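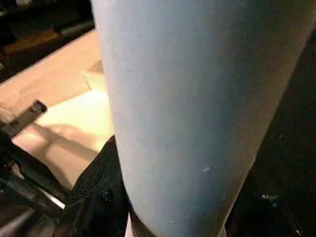 January 3, 2019. Back to the gripper comparison today, and I finally got the Fuchs wrist camera running next to the old Darnby one. Oh, what a difference in lag! The Darnby was giving me 292 milliseconds and the Fuchs is down at 53, same cable, same controller. I love it already. Not so thrilled with how close everything gets, though. Point it at something big and round like the pale blue thing and there's hardly any table left to steer by, just a strip of beige and one black toothed finger poking in from the left (I'd like to see both tips, please). I may try a 20 degree wedge under the mount and see what that buys me.

The Mirkley fingers are still my favorite for soft stuff. Three runs each tomorrow, Mirkley first, then the Drarholm pads, which have been sitting in their bag since June. Must remember to charge the laptop and write down the grip force settings this time!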